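### 3.2 Listing completeness and customer calls

We collected 1,002 business listings from the Hinbridge area in November and checked each one for opening hours, a phone number, a street address and at least one photo. Listings with all four items were marked complete. Of the owners we wrote to, 67 agreed to share their monthly call counts, and 41 of these had a complete listing.

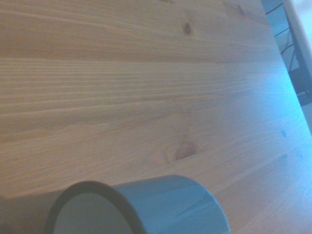

Call counts were compared within the same trade, so that a plumber was never set against a bakery. Owners who ran paid search ads during the month were left out of the comparison.

Figure 2. Knots and grain in a pale wooden tabletop.

Two of us (Ondieki and Seo) coded the listings separately and settled differences by going back to the saved page. Most differences concerned hours that were given for some days only. We treated these as missing. Duplicate listings were merged before coding.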